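Open day at the Millwood lab, notes and questions

dsouza_k
Went to the open day at Millwood on September 7, 2023. Ok-hee Ma ran the hand-held gripper demo. You hold the tool, work the fingers yourself, and the recordings are used later to train an arm. Session 311 was on the bench when I got there. My main complaint is glare. The table has a light wood top, and under the hall lights part of it goes nearly white to the camera.
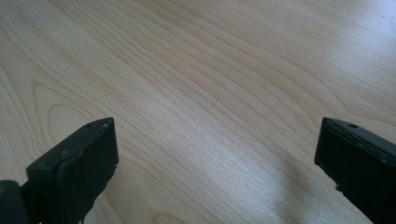 I asked whether that hurts tracking. Ma said they keep the bad clips in on purpose so the policy sees them. Not convinced.

brirton_tom
Keeping them is correct. If you train on a matte gray mat only, it fails on the first shiny desk.

dsouza_k
Fine for the policy. I meant pose estimation. Washed-out wood grain gives you few features to hold on to.

wangfan2
Depends on how much of the view is blown out. We lost 12 clips at Zotuldale in June, almost all from fast wrist turns. Glare was a minor factor.

brirton_tom
Same here. Slow down the wrist first, then worry about lamps.

dsouza_k
A polarizing filter costs less than redoing clips. Did either of you try one?

wangfan2
Yes, two of them. Too dark at our shutter speed. I can post the settings.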